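4. Setting up alerts for a country or a named person

Cusent watches news wires, government gazettes and local-language outlets and groups the results into files. A file can follow a country, a ministry, an armed group or one official. Set up at least one file before you invite other desk members.

1. Sign in and open Files, then New File.
2. Choose Country or Person. The choice can't be changed once the file is saved.
3. For a person, enter the name in its original script first, then add every Latin spelling you have seen in print. Officers and ministers are often spelled three or four ways in the English press.
4. Under Sources, pick a region pack. The Middle East and North Africa pack is code 2228.
5. Set the alert level. Level 2 sends appointments, resignations and defections. Level 3 adds speeches and travel.
6. Press Save. The first results load overnight.

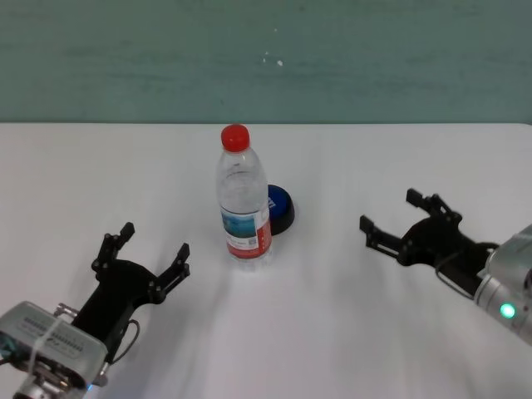

Clear plastic bottle with a red screw cap on a white tabletop.

Note: State media and opposition outlets are listed separately in each file. Don't merge the two columns if you plan to export — the export keeps only the first source for each item.

Caution: A report marked Single Source has not been matched anywhere else. Do not quote it in a briefing until a second outlet carries it or your own desk confirms it.

4.1 Sharing a file

1. Open the file and choose Share.
2. Enter the desk member's work address.
3. Select Read or Edit. Editors can delete spellings, and deleted spellings stop matching at once.

If a shared file stays blank after the first night, check the region pack, then call Lotico support on extension 141 and ask for Nidia Sánchez or Lajos Jakab.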